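Workshop notes > Tendine bench > Pantry sorting

February 26, 2025

Back on the pantry stuff after a week of doing nothing but paperwork. Ibsa had already dragged the cans out of the cupboard by the time I got in, so I didn't have to go looking for them, and we got going on the question we left hanging in December: what's a sensible way to sort a mixed pile of groceries onto a shelf without handling everything twice?

Cans on the wood, cans with their labels showing:
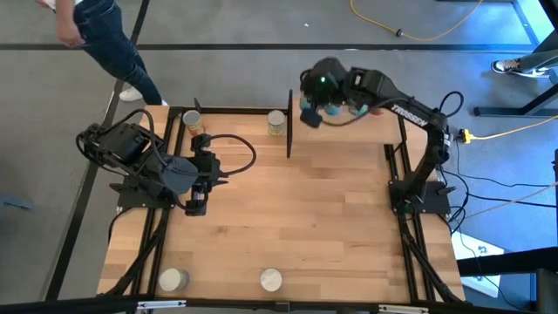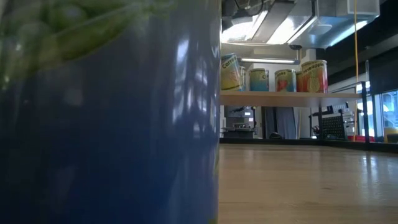

We're still working from the Rungrueang list, the long one with nearly 200 items on it. I've stopped pretending we'll do the whole list. Most of it is the same four or five shapes over and over, and if you can deal with a tall can, a short can, a tub and something soft, you've dealt with most of a kitchen. So today was a short list, 12 items, picked by Ibsa, who has strong feelings about corn.

First go was by size. Tall at the back, short in front, done. It's quick and it looks great for as long as nobody wants anything. Then I asked Ibsa for the peas and got a lot of muttering. Sorting by size puts peas next to peaches, and with the labels turned any old way you end up lifting each one to check. I wrote down "labels out!!" on the whiteboard and underlined it, which I'm pretty sure I also did last time.

Second go was by what's inside. Vegetables on one side, fruit on the other, everything else wherever it fits. Slower to put away, much nicer to find things. The trouble is that a short can ends up behind a tall one and may as well not exist. Ibsa's fix was a single row, no second row at all, and I grumbled because it eats so much shelf — but I have to admit I liked it once I'd used it a few times. You see the thing, you take the thing.

Third go was my idea and it was bad. By color! I thought it'd be fast because you don't have to read anything. It was fast. It was also useless, since half the brands on the list seem to use blue for everything and I had soup in with beans in with some kind of pear. Crossed out, moving on.

Other bits, in no order:

The Skoller tubs have lids that pop if you squeeze the sides. Pick them up by the rim or from underneath. I've put masking tape on the two worst ones and they need replacing before anybody puts rice in them again (I'm still finding rice).

Weighed a few of the full cans on the little scale. It drifts by 2 grams or so if you leave it on over lunch, so zero it again before the afternoon. I used the 200 gram check weight and it was fine after that.

Play food goes in its own bin at the end of the day. It keeps creeping in with the cans and then the count sheet makes no sense. I've made a label for the bin. Please don't peel it off, Ibsa.

Plistis emailed about the shelf liner. They can do the thin ribbed kind or the thick rubbery kind, and the samples come next week. I'd go thin. With the thick stuff, cans catch when you slide them and the short ones want to tip. Ibsa would go thick because it's quieter, and I can see that too, it gets loud in there when you're setting down tins all day.

For tomorrow: single row by contents, labels out, same items, but Ibsa puts away and I fetch. I want to know if the order still makes sense to the person who didn't choose it. Also want to try leaving a gap at one end so new stuff has somewhere to land while you make up your mind.

Need to buy: masking tape, a marker that works, more tinned tomatoes (we're down to the dented ones), and batteries for the scale.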